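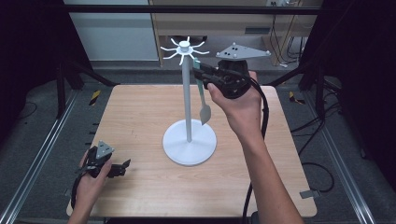 Anqi Fang replied: Does it lean before you hang anything on it, or only once there's weight on one side? Mine went over with a single ladle and I blamed the ladle for a month.

Support > Kitchen storage > Utensil stands > Ticket 118

Print this ticket | E-mail this ticket

Subject: Rotating utensil stand leans, then sulks
Product: Hukholm eight-hook stand, white
Status: Closed, more or less
Opened by: Ha-neul Hong

Original report

The stand is meant to hold spatulas and so on by the hole in the handle. It does hold them. It holds them at an angle, like a coat rack at the end of a long party. With one spatula up, the rod tips toward the spatula. With a second one on the opposite side it straightens, which would be fine if I cooked with everything in matching pairs.

Already tried: turning the base, turning the table, and reading the leaflet, which has one drawing of the stand and one drawing of a smiling man.

Log

9:40 a.m. Asked Ha-neul to unscrew the rod from the base and look at the thread. Rod was in by a turn and a half. It wants to go in until it stops. Customer says it felt like it had stopped. It does feel like that.

10:15 a.m. Rod now fully seated. Lean reduced, not gone. Asked whether the rubber ring was between rod and base. Customer asked what rubber ring.

10:20 a.m. Rubber ring located in the box, taped under the flap where Patham, who pack these for us, like to keep it. Have written to Patham before.

11:05 a.m. Ring fitted, rod tightened by hand. Stands straight when bare. One spatula: straight. Light spatula plus soup ladle on neighboring hooks: slight tilt. This is within what the stand is rated for (200 grams a hook), and the ladle is from Cheung and weighs as much as a small dog.

1:30 p.m. Customer reports the hub now spins when a spatula is taken off in a hurry, and the rest swing around and hit the wall. Advised a quarter turn on the cap at the top. Advised less hurry.

1:50 p.m. Cap tightened. Hub no longer spins at all. Advised an eighth of a turn back.

2:10 p.m. Customer satisfied, in her words, "to the extent one can be by a pole."

Resolution

Seat the rod fully, with the ring. Put the heavy things across from each other. Long-handled spatulas go on with the blade facing out, or they knock against the rod every time someone shuts a drawer. Ladle to live in the drawer.

Comments

Anqi Fang: No ring in my box, under the flap or anywhere else. I cut one from a Dikov jar seal and it has held for 30 days. Do I get a ticket number too?

Support: You do. A ring is in the mail, and please leave the jar seal on until it arrives.

We use cookies to remember your open tickets. Accept | Manage settings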